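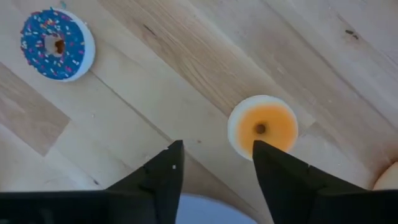
**Play table check, Gillbridge room, June 12, 2025**

Quick round before the little ones come back in. Ticks are fine as they are, and my rambling goes underneath, as usual!

- [x] **Tabletop, splinters.** Ran my palm along every plank and then across the seams (go slowly, please, I once got one right under the nail). Nothing caught.
- [x] **Knots and dark marks.** They're in the wood, so stop scrubbing them. I've lost 20 minutes of my life to that already.
- [ ] **Crumbs.** Light bits and specks on the wood again. Wipe down, then wipe again along the seams.
- [x] **Toy donut, blue frosting.** Gave the sprinkles a good pick with my fingernail and not one budged. If any ever lifts, the donut comes out of the basket that same day, no matter who cries.
- [x] **Toy donut, orange glaze.** My favorite to check, no sprinkles to fuss over! Squeezed it, twisted it, looked along the white rim for tooth marks. All good.
- [ ] **Donut holes.** Easy to forget. Poke a dry cloth through, because stuff gets stuffed in there (raisins, mostly).
- [x] **Size.** Neither donut goes anywhere near fitting in the choke tube.
- [ ] **Table legs.** One wobbles a bit on the window side. I tightened it by hand but it wants a proper wrench, so I've put it on the July list.

Still to do: 2 cloths to replace, and the spray bottle is nearly empty. I'll bring both over from Wanalcombe next time I'm there.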